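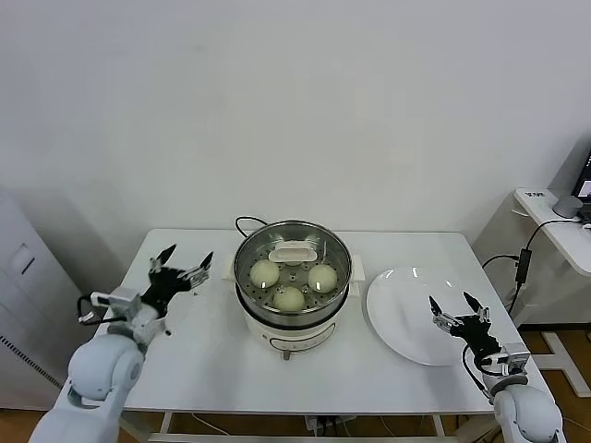

*Three buns in the steel basket, with the big white plate set next to the steamer.*

## Steaming plain buns in an electric steamer

I make these on winter mornings more than any other time, and January is when I get the most messages asking how to do it without a stove, a bamboo basket or a pot big enough to hold one. A small electric steamer does the job very nicely! If yours has a metal basket with holes in the bottom, you can follow along just as I've written it, and if it has plastic tiers you'll only need to change the timing a little (more on that further down).

The dough is one I got from Kiyoshi Sekiguchi, who used to bring a bag of buns to our Hekach cooking evenings and had to be begged for the recipe. I've changed it a bit over the years, mostly by using less sugar.

### What you'll need

- 2 cups all-purpose flour, plus a little for the counter
- 1 teaspoon instant yeast
- 1 tablespoon sugar
- ½ teaspoon baking powder
- a pinch of salt
- ¾ cup lukewarm milk (you may not want all of it)
- 1 tablespoon neutral oil
- small squares of parchment, or a bit of extra oil for the tray
- a wide plate, and tongs or a spoon for lifting

You'll get nine small buns, which in a little steamer means three batches of three.

### Making the dough

1. Stir the dry things together in a big bowl. Pour in the oil and most of the milk and mix with a fork until it looks shaggy, then use your hand.
2. Knead for ten minutes. It should end up soft and smooth and hardly sticky at all. Add the last of the milk only if there are dry bits that won't come together.
3. Cover and leave somewhere warm until it has puffed up to nearly double. In my kitchen that's an hour in summer and closer to an hour and a half in January.
4. Knock the air out and knead again for a couple of minutes. Please don't skip this one, it's what gives you a smooth top with no pockmarks.
5. Cut into nine pieces and roll each one into a tight ball, pinching the underside closed. Cover them with a towel and let them rest for 18 minutes. (Fifteen is a bit short and twenty was too long for my flour. You'll find your own number.)

### Loading the steamer

Fill the base with water to the line, put the basket in and let it come up to a good steam before any dough goes near it. Set each bun on its square of parchment, or brush the tray lightly with oil if you're out. Leave plenty of room between them, as they spread more than you'd think, and keep some of the little holes uncovered so the steam can get up and around everything.

I like to have my plate right next to the machine before I start. Agathe Baudry taught me that after watching me run across her kitchen with a hot bun in a dish towel.

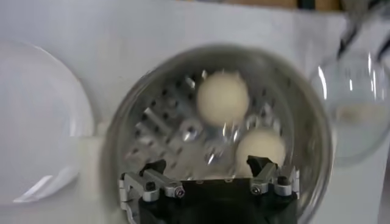

*Leave a good gap so the steam can come up through the holes.*

### Steaming and resting

Put the lid on and steam for 12 minutes. Don't peek! Then switch off and wait another 4 minutes with the lid still closed. Opening it right away can make the tops wrinkle and sink, and they taste the same but they look very sad.

Lift the lid away from you, keeping your wrist well back, and move the buns to the plate with tongs. Top up the water before the next batch.

For plastic tiers, add two minutes, and swap the tiers halfway if you're using more than one.

### If something goes wrong

- **Wet spots on top:** wrap the lid in a thin towel, with the corners tied up well clear of the base.
- **Yellow patches:** the baking powder wasn't mixed in properly. Sift it with the flour.
- **Heavy, tight crumb:** give the balls a longer rest before steaming.

Leftovers keep two days in a closed container and freeze well. Five minutes in the steamer brings them back from the fridge, eight from frozen.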